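Nikidis did not set out to buy a kitchen robot. The firm sells assembly and handling services to small food-equipment makers, and the bench in its Ostwood workshop was put together to answer a budgeting question: what does a household-scale manipulation cell cost to own, as opposed to what it costs to order.

The operations lead, who asked to be quoted by role only, has kept the spreadsheet since December. It has 118 lines. The arms take up very few of them.

"People come to us with the arm price in their heads," she said. "They have a figure from a quotation and they have added a bit for installation. The arm is the easiest thing on the list to price. Fingers, cables, mounts, lamps, spare sensors, the table itself - those are the lines that move."

Her planning method is to split the request into what is bought once, what is bought again, and what is paid for in hours. She will not approve a request that leaves the third heading blank. 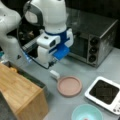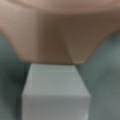
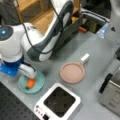

The line she argues over most is the end-effector. Nikidis had two offers, one from Ulloa for a finished gripper with a service contract, and one from Stadura for a bare actuator with drawings, leaving the buyer to make the fingers. She took the second. Her case rests on the sort of handling the cell is budgeted for, such as holding an orange carrot-shaped piece on a teal plate, where the shape of the finger matters more than its grip force. "If the part changes, I want to change the finger that afternoon and charge it to consumables. With the finished unit I would be raising a purchase order."

The saving is smaller than it looks. Design time went on the sheet at the full internal rate, and the first set of fingers cost more in hours than the second set did in everything. She expects the Stadura route to break even after about 6 changes of finger. A customer who handles one product all year should buy the finished unit, in her view, and she has told customers so.

Cabling is budgeted separately from the arms. "It gets treated as an accessory. It flexes every cycle and it wears, so it belongs under things you buy again. I put a replacement interval on it from the first day, even if the interval is a guess, and then I correct it."

Test objects have their own heading as well. Small appliances and dishes are cheap, but she specifies them by dimension and orders duplicates, because a substitute of a slightly different size can cost a day of setting up again.

Asked what she would cut if the budget were reduced, she named the second arm. "You can defer an arm. The mounting has to be planned for it at the start, or you pay for the table twice."

She would not cut the spares, or the allowance for floor space, which Nikidis charges internally by the month whether the cell is running or not.

The next review of the sheet is on 14th March. Depreciation is still open: finance wants the whole cell on one schedule, and she wants the grippers taken off it.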